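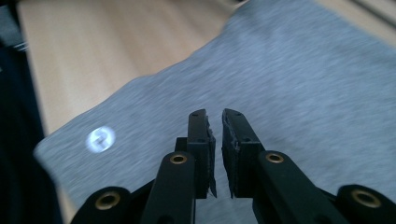 Perte de matériel à l'étape PNGase F, quelqu'un a déjà vu ça ?

Posté par glyco_lyon, avril, 22 h 40

Bonjour à tous, je fais de la libération de N-glycanes sur un anticorps monoclonal, digestion PNGase F puis marquage au 2-AB et passage en HILIC. Depuis le changement de kit (on est passés du Rothe au Tronilero) mes pics bi-antennés sont corrects, mais tout ce qui est au-dessus en masse s'est effondré. Je digère 120 µg d'IgG, 16 heures à 37 °C, dans le tampon fourni. Le nettoyage se fait sur cartouche, et je me demande si le problème ne vient pas de là : la phase me fait penser à la mousse des doigts de cette pince, déchirée et effilochée sur le bord intérieur, avec des petits bouts qui dépassent. Quand le lit de la cartouche est dans cet état, le liquide passe à côté et on ne retient plus grand-chose. Le pic à m/z 2453, que je voyais très bien avant, est maintenant presque dans le bruit. Est-ce que quelqu'un a comparé les deux kits ?

Réponse de tampon_phosphate

Je ne regarderais pas la cartouche en premier. Un lit abîmé fait perdre un peu de tout, et toi tu gardes les bi-antennés. Je pense plutôt à une dénaturation incomplète. Tu mets du SDS ? Combien de temps à 95 °C ? Et est-ce que tu neutralises avec du NP-40 avant d'ajouter l'enzyme ?

Réponse de glyco_lyon

SDS 1 %, cinq minutes à 95 °C, NP-40 ensuite. Je n'ai rien changé à cette partie.

Réponse de Marne51

Pas d'accord avec tampon_phosphate. Sur une IgG, le site de la région Fc est coupé sans trop de difficulté même avec une dénaturation moyenne. Si les grosses structures disparaissent, je penserais à la désialylation. Tes espèces lourdes sont sialylées ? Avec un marquage en milieu acide acétique à 65 °C, il suffit de laisser deux ou trois heures de trop pour perdre des acides sialiques. Dans ce cas tu devrais voir monter les formes neutres correspondantes.
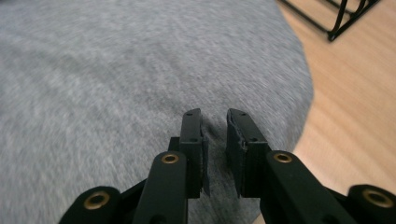
Regarde le rapport entre le G2 neutre et le G2S1 avant et après le changement de kit. Si le neutre a augmenté d'autant, l'enzyme et la cartouche sont hors de cause. Chez nous la durée de marquage est fixée à 2 heures, et on sort les tubes du bloc tout de suite — pas question de les laisser là pendant la pause.

Réponse de tampon_phosphate

La désialylation est possible, mais à 65 °C elle reste limitée si le mélange est bien anhydre. C'est l'eau résiduelle qui fait des dégâts. Il faut sécher les glycanes à fond avant de mettre le réactif. Je maintiens qu'il faut aussi contrôler la digestion sur gel, ça prend une demi-journée et on est fixé.

Réponse de glyco_lyon

J'ai repris les anciens chromatogrammes. Le G2 a bien augmenté, mais pas assez pour expliquer toute la baisse. Il y a donc peut-être deux causes. Je vais refaire une série avec un séchage plus long et une cartouche Farnside en parallèle, en gardant la fétuine comme témoin.

Réponse de Marne51

Bonne idée pour la fétuine. Pense à passer aussi un aliquot sans nettoyage, même si la ligne de base est moche.

Commentaires

hplc_debutant : Même souci ici avec le kit Tronilero, sur de l'EPO. Réglé en changeant le lot d'acétonitrile.

Narnberg_utilisateur : La colonne est la même dans les deux séries ? Sur ma Narnberg, les sialylées traînent quand la force ionique du formiate est trop basse.

glyco_lyon : Même colonne, même formiate. Je posterai les résultats de la fétuine.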